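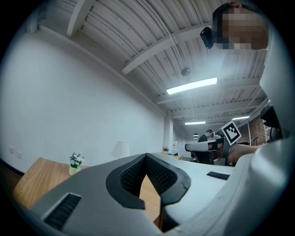

핸드 그리퍼 두 대. 앞쪽은 고무 받침 안쪽의 검은 메시 패드가 보이고, 뒤쪽은 위에 마커가 달려 있음.

제목: Re: [kolow-정비] 핸드 그리퍼 마커 재장착 후 오프셋이 안 맞습니다

7월, 오전 9:40에 Trotum 작업반에서 쓴 글:
> Kolow 핸드 그리퍼 두 대 중 2호기 마커를 새것으로 바꿨습니다.
> 바꾼 뒤로 Kassa에서 위치 보정을 돌리면 잔차가 기준을 넘습니다.
> 1호기는 같은 자리에서 통과합니다. 보정 파일은 두 대 모두
> 2131번을 쓰고 있습니다. 마커 판은 기울어진 채로 고정되는 게
> 맞는지, 수평으로 다시 잡아야 하는지도 알려 주세요.
> 그리고 받침 안쪽 패드가 조금 들뜨는데 접착제로 붙여도 되나요?

안녕하세요. Holtitard 쪽 정비 담당입니다.

우선 보정 파일부터 보시기 바랍니다. 2131번은 예전 마커 판 기준입니다. 새 판은 두께가 달라서 2733번을 써야 합니다. 1호기는 아직 예전 판이니 2131번 그대로 두시고 2호기만 바꾸면 됩니다. Kassa 설정 화면에서 장치별로 파일을 따로 지정할 수 있습니다. 공통 설정에 넣으면 두 대에 같이 적용되니 주의하세요.

마커 판은 기울어진 상태가 정상입니다. 수평으로 돌려 놓으면 보정 파일의 각도와 어긋납니다. 다시 조립하는 순서는 이렇습니다.

1) 전원을 끄고 배터리를 뺍니다.
2) 마커 판 나사를 모두 풀고 접촉면을 마른 천으로 닦습니다.
3) 판을 안쪽 턱에 끝까지 밀어 붙인 상태에서 나사를 손으로 가볍게 조입니다.
4) 대각선 순서로 두 번에 나눠 마저 조입니다.
5) 배터리를 끼우고 전원을 켠 뒤 30분 두었다가 보정을 시작합니다.

5번을 건너뛰는 분이 많은데, 카메라가 예열되기 전에 잰 값은 오후에 다시 재면 달라집니다. 저희도 그것 때문에 멀쩡한 판을 두 번 뜯었습니다.

보정할 때는 자세를 60개 받으세요. 한 사람이 그리퍼를 들고 천천히 돌리고, 다른 사람이 화면에서 마커 인식 여부를 확인하는 방식이 제일 빠릅니다. 천장 형광등이 마커 면에 반사되면 모서리 검출이 튀므로 등 바로 밑은 피해서 서는 게 좋습니다. 손이나 소매가 마커를 가린 자세는 지우고 다시 받으세요.

패드는 순간접착제를 쓰지 마세요. 메시가 굳어서 물건이 미끄러집니다. 양면테이프가 붙은 교체용 패드가 Trotum 부품함에 있을 겁니다. 헌 패드를 떼고 고무에 남은 풀을 알코올로 닦은 다음, 완전히 마르면 안쪽 바닥부터 옆면 순서로 붙이면 됩니다. 들뜬 채로 며칠 쓰는 정도는 보정에 영향이 없습니다.

청소하실 때 통풍구에는 압축 공기를 직접 쏘지 말고 부드러운 솔만 쓰세요. 먼지가 안으로 들어가면 케이스를 열어야 합니다.

2733번으로 바꾸고도 잔차가 그대로면 보정 로그 전체를 이 목록에 올려 주세요. 마지막 요약 줄만으로는 어느 축이 틀어졌는지 알 수 없습니다.

Holtitard 정비 담당 드림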